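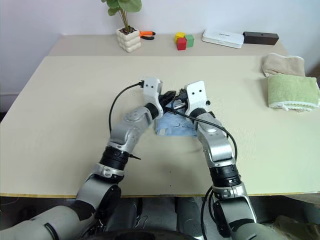

4. After a breach notice goes out

Applies to all staff accounts at Candbridge and the Kidville campus. If you got the notice from Bernice Opoku's office, start at step 1. If you only heard about it in the hallway, start at step 1 anyway.

4.1 Reset your password

1. Close every open Sotis window. All of them, phone too.
2. Type the portal address in by hand. Don't click a link in an email, even ours.
3. Pick Account, then Security, then Change password.
4. Enter the old one once, the new one twice. 14 characters minimum, spaces allowed.
5. Click Save. Wait for the green bar. Slow in the mornings, give it a minute.
6. Sign back in.

Note: old passwords can't be reused. Adding a 1 to the end of the old one gets rejected too.

CAUTION: Do not save the new password in a shared browser profile. Front desk machines especially.

4.2 Turn on two-step sign-in

1. Same Security page, scroll down to Sign-in methods.
2. Choose App or Key. Text message is gone as of April.
3. App: scan the code, type in the six digits before they change.
4. Key: plug it in, touch the metal part when the light blinks.
5. Add a second method. You need 2 on file or the page won't let you finish.
6. Print the backup codes. Put them in a drawer that locks.

Note: if the six digits keep failing, check the clock on your phone. Set it to automatic and try agian.

4.3 Check what was in your record

The affected file held 1,396 staff records. Not every record had every field filled in.

1. Open My Record, then Exposure Report.
2. Fields marked Y were in the file. N means not.
3. Bank details marked Y: call your bank first, then payroll.
4. Tax number marked Y: fill in form B on the same page. A credit freeze is a separate thing, you have to ask each credit bureau yourself.
5. Download the report. The link expires.

CAUTION: We will never phone and ask for your backup codes. Anyone who does, hang up and report it under 4.4.

4.4 Report something odd

Sign-in alerts you didn't cause, a changed deposit account, mail rules you never made.

1. Don't delete anything.
2. Take a screenshot with the time showing.
3. Send it using the Report button in Sotis. If you're locked out, call the help desk.
4. Leave the computer on. Unplug the network cable or turn wifi off.

Reports after 6 pm go to the on-call person. Elsie Tindall handles anything to do with student files, so put her name in the subject line for those.

Note: Tôn users (library and archive) have a seperate login. Resetting Sotis does not reset Tôn. Do both, see section 5.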